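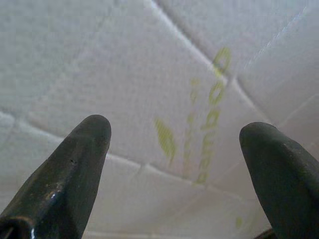 Ticket 1521: Episode synopsis missing from Sumstead wiki page
Status: Open
Opened by: Lilla Hajdu, 25 December 2018

The synopsis for "The Ritemwood Door" stops after the second paragraph. The edit box still has the full text, but the saved page cuts it at the point where Polishchuk opens the vault. The cast list and trivia sections below it are also gone. I get the same result in two browsers, logged in or out.

Steps so far:
Purged the page cache. No change.
Rolled back to revision 191. The full page loads.
Pasted the new synopsis into that revision. Cut off again at the same line.

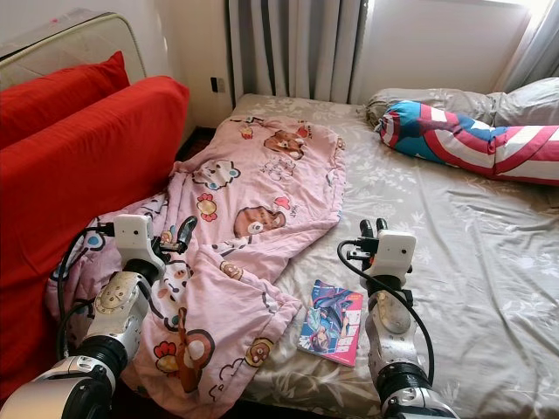
Botond Magyar: Check the spoiler box around the vault part. If the closing tag is missing, the template hides everything after it. I had this on the Indska character page.

Found it. The spoiler box was opened twice and closed once. I fixed the tags and the synopsis now shows to the end, with the cast list under it. Trivia is still missing.

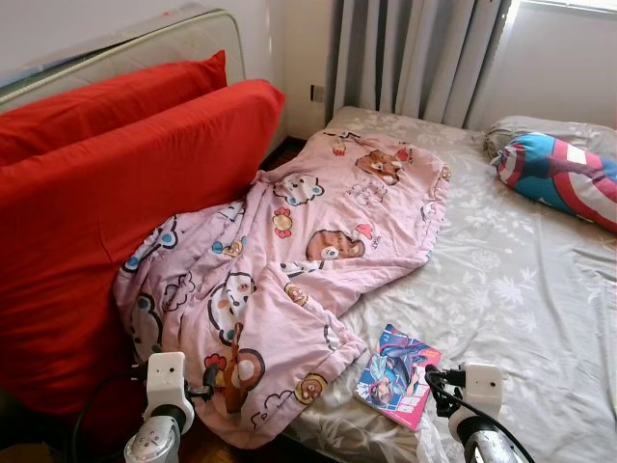 The trivia section uses the old quote template, which was renamed in December. I changed the name on this page and the section came back. Eight other episode pages still call the old one, so I'm leaving the ticket open until those are done. Krisztina Vincze has edit rights on the locked ones.

Assigned to: Krisztina Vincze
Priority: Low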